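1/ Week two of teaching the arm by remote control at Onden, and a few of you asked how it's going, so pull up a chair, because I do go on.

2/ The job is cans. You sit at the controls and move the arm the way you'd like it to move on its own later, and it saves every wobble along with the good parts. I wobble plenty — my first morning was mostly wobble.

3/ Gavin Laing taught me to come down slowly from above and stop for a breath before closing the fingers. I was rushing that bit, bless him for saying so kindly.
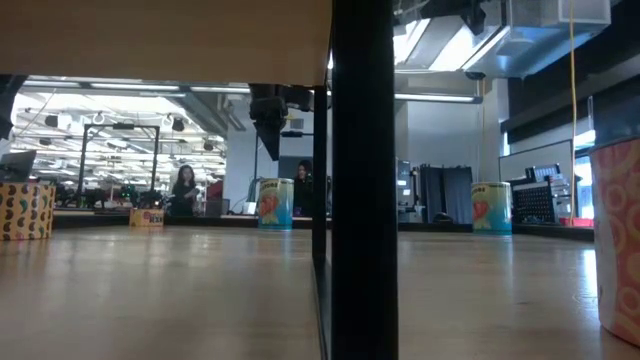

4/ The tall cream and blue cans are my favorites to practice on. There's a red fruit-like picture on the front, so I can tell at a glance which way I've turned one. The big coral one is another story, and I still approach it like somebody else's cat.

5/ I did 34 runs yesterday and threw out 5, all of them after lunch, which tells you something about lunch.

6/ Tomorrow we switch to guiding the Grulport arm by hand, holding it by the wrist and walking it through. I've only tried it once and my shoulder had opinions! If any of you have done both, tell me which one you'd start a beginner on.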